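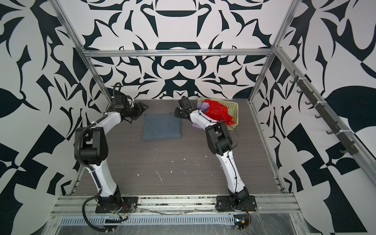 Cempaka Pelupessy writes that she hung her first five drops of peel-and-stick wallpaper without reading a word of this guide, and that the seam over her desk still bugs her every morning. Please measure first, she says, and measure from the ceiling down.

She's right! Section 2 is the dull bit, and it saves you more grief than all the rest put together.

2. Measuring and hanging a large-repeat pattern

Before you start, find the repeat length on the roll label. For the Bralum mirrored designs it is 26 inches. Every drop has to be cut so the pattern lines up with the one beside it, so you will always have offcuts. Keep them! They are great for drawer bottoms and for patching behind outlets.

2.1 Wipe the wall with a barely damp cloth and let it dry overnight. Fresh paint needs longer - check the can, and then add a few days if the room is cool.

2.2 Find the center of your main wall and mark it lightly in pencil. Bold mirrored patterns look best when the middle of the motif sits right on this mark.

2.3 Hang a plumb line from the mark and draw a faint vertical line. Do not trust the corner of the room or the door frame, even in a new house.

2.4 Measure the wall height in three places and use the tallest number. Add 2 inches at the top and 2 inches at the bottom for trimming.

2.5 Cut the first drop and lay it face up on a clean floor. Unroll the next length beside it, slide it until the pattern meets, and only then cut. Number the backs in pencil and draw an arrow pointing up. With mirrored designs it is very easy to flip one.

2.6 Peel back the top few inches of backing and press the paper to the wall along your line. Work down slowly, pulling the backing with one hand and smoothing with the other, from the middle out toward the edges.

Note: If a bubble shows up, lift the paper from the nearest edge and lay it again. The glue lets you do this quite a few times on the first day.

2.7 Butt the second drop against the first. Match the pattern at eye level and let any small drift fall near the floor.

CAUTION: Turn off the power at the breaker before you cut around switches and outlets. Never run a blade over a live fitting.

2.8 At inside corners, wrap half an inch onto the next wall and start that wall with a fresh plumb line. The match will be a hair off in the corner. With big curves and strong contrast you really won't notice once the furniture is back.

2.9 Trim top and bottom with a new blade. Change it after every second drop, as a tired blade tears the paper.

Go on to section 3 for windows and sloped ceilings, which are a lot of fun once you get the hang of the relief cuts.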